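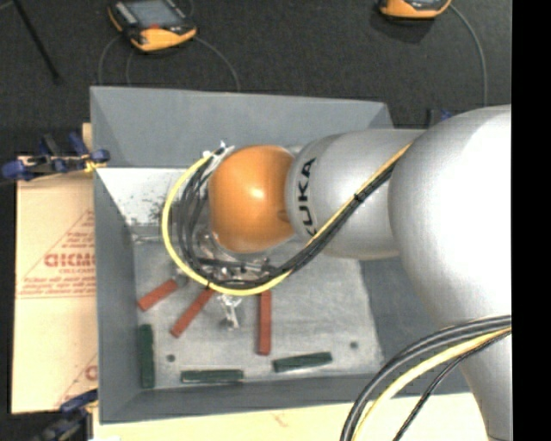
On the carpet question for the Todley reading room: I went through the samples with Hrefna and we both think the beige should be dropped. It looked fine on the card, but the strip we laid by the door in November has a gray track down the middle already. I would go much darker, close to the charcoal under the sheet-metal bin, and keep the walls light to make up for it. Dark carpet does show lint, so the vacuuming will have to be regular.

Mogens Þórarinsdóttir wrote on 2020-12-05:
> Stollberg can hold the price on the beige until the end of
> the month. We need 80 square yards, and they want to know
> whether we are taking the pad as well. Bjarke says the old
> pad is good for a few more years. Does anyone object to
> keeping it?

I do, a little. The pad under the window side has gone flat, and you can feel the floor seams when you push a book cart over it. The rest seems OK. Could we replace only that side? Stollberg quoted $400 for the full pad, so half should be affordable – please ask them if they will cut it.

Also, tiles or roll? With tiles we could swap out the ones by the door when they wear. I'd want 2 spare boxes kept in the back closet.

The shelves need to be emptied before the fitters come. I can do the 19 on the north wall if someone else takes the rest.

Sofia Bettencourt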